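The Long Lunch Line: How Fair Food Became a Public Trust

Each June, the town of Parnville closes its main street to traffic and hands the pavement over to cooks. The Parnville County Fair has been held on the same ground for 90 years, and for most of that time it has been known less for its livestock barns than for what is sold beside them. Families who moved away long ago return for a single weekend, and many will admit that they come chiefly to eat.

Fair food is easily dismissed as a novelty. It is fried, salted, sugared and eaten standing up. Yet the stalls at Parnville and at the neighboring towns of Rakena and Metitden support a considerable number of households, and they preserve methods of cooking that have largely disappeared from restaurants. In recent years the three fairs have begun to treat their food as part of the region's heritage, with written standards, shared training and a modest archive of recipes.

The archive is kept at the Dranditstead Institute for Regional Foodways, which occupies the upper floor of a former seed warehouse. Its director, Nantana Thongdee, came to the subject through agricultural history. She had been studying the sale of winter wheat when she noticed how often the farm ledgers recorded small cash payments for "fair batter" and "fair lard."

"The families kept these accounts apart from the rest of the farm," Ms. Thongdee explained. "The money from the stall paid for school shoes and for the dentist. It was seldom a large sum, but it arrived at a time of year when very little else did."

The institute now holds 300 recipes, most of them handwritten and many of them incomplete. Quantities are given in coffee cups and lard tins. Oven temperatures are rarely mentioned. One card for potato cakes, donated by a family in Rakena, ends with the instruction to "cook as Mother did," and the staff have preserved it exactly as written.

Cornmeal batter has proved the most disputed matter in the collection. Cooks in Parnville favor a coarse yellow meal with a little sugar, mixed thick enough to hold a spoon upright. In Metitden the batter is thinner, made with buttermilk, and allowed to rest overnight. Each town maintains that its own method is the older one. The ledgers offer no firm answer, although they do show that both towns bought their meal from the same mill until it closed.

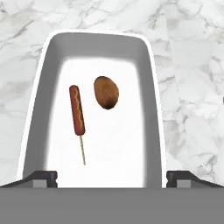
A corn dog and a potato, two staples of the fairground menu.

The potato has a quieter history. It was sold at the earliest fairs because it was cheap, kept well and could be baked in the embers of a fire already lit for another purpose. Vendors wrapped it in newspaper and charged extra for butter. As electric fryers became common, the baked potato gave way to chips and spirals, and by the time the institute began its work only 2 stalls in the region still sold it whole. One of them, in Rakena, has since taken on an apprentice.

Training is the part of the program that has drawn the most interest from other counties. New vendors attend 4 sessions before the season opens. The first concerns food safety and is taught under the rules of the county health office. The others deal with pricing, the care of fryers and the handling of a long line of customers. This last subject was added at the request of the vendors themselves, who felt that a good product was often let down by a poor queue.

Not every cook has welcomed the attention. Some regard their recipes as private property and have declined to place them in the archive. The institute respects that position and accepts sealed contributions, to be opened only with the consent of the family. Others worry that written standards will make every stall taste the same. Ms. Thongdee has sympathy for this view. The standards, she noted, cover clean water, fresh oil and honest weights — they are silent on seasoning.

There are practical difficulties as well. The price of cooking oil has risen faster than most vendors have been willing to raise their own prices, and stall fees have not been reduced to match. Younger families are reluctant to give up several weekends of the summer for uncertain returns. The Metitden fair has responded by allowing stalls to be shared, so that two households may divide the season between them. Parnville is considering a similar arrangement for its coming fair.

The institute's reading room is open to the public by appointment, and copies of unsealed recipes are provided without charge. Families wishing to donate cards, ledgers or photographs are asked to write to the Dranditstead office before sending any original papers.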